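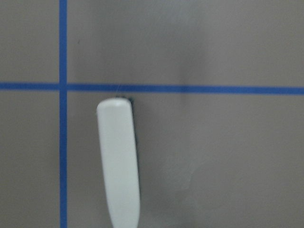
Blue tape on gray, one strip each way

**Painter's tape left on a floor too long - how do I get the residue off?**

Posted by stekano_dad on 9/13/25

We rent a unit in Somulstead and used the concrete floor to lay out where cabinets and a workbench would go. Regular blue painter's tape, three rolls of it. Then the cabinet order got pushed back and the tape stayed down a lot longer than planned. The floor has a gray coating on it, but I don't know what kind and the landlord doesn't either. He thinks it was done before he bought the place.

I pulled up one short piece by the door. The tape tore into little strips and left a sticky line behind that is already picking up dirt. I tried dish soap and warm water and it did almost nothing. The unit is 368 square feet and the tape goes across most of it, so I don't want to do this on my knees with a fingernail. I also don't want to lose the deposit, which is $500.

Is there a cleaner that takes off the glue but not the coating? And is there a trick to getting the rest up in one piece? The new cabinets are supposed to arrive in October.

**genley_floors**

Get the tape up first and worry about the glue second. Old painter's tape tears because the paper has dried out, and pulling it fast makes that worse. Use a hair dryer on low, hold it a few inches off the floor, and warm a foot or so at a time. Then pull slowly, folded back nearly flat against itself. Don't pull straight up. If the coating is poorly bonded, pulling up can take it along.

Don't use a heat gun. Some coatings go soft fast and you will leave a mark.

For what stays behind, start with the mildest thing and move up:

- Mineral spirits on a white rag. Lay the rag on the line for a minute, then wipe. Safe on most cured epoxy, less safe on latex floor paint.
- A citrus adhesive remover if that doesn't do it. Wash it off afterward with soapy water or it leaves an oily film that is slippery to walk on.
- A plastic scraper for thick spots. No metal.

Stay away from acetone and lacquer thinner until you know what the coating is. To find out, put a drop of rubbing alcohol on a cotton swab and rub in a corner where a cabinet will sit. If gray comes off on the swab, it is probably latex paint and you should stick with soap, cooking oil and patience.

Open the door while you work and let the rags dry flat outside before you throw them away.

**tello60**

WD-40. Spray, wait, wipe. Did my whole garage that way.

**genley_floors**

It does work on the glue, but mop twice after. I would still test a corner first.

**stekano_dad**

Did the swab test behind the door and nothing came off, so I'm going with the hair dryer and mineral spirits. First strip came up in two pieces. There is a slightly lighter line where the tape was, but I can live with that if it evens out with mopping.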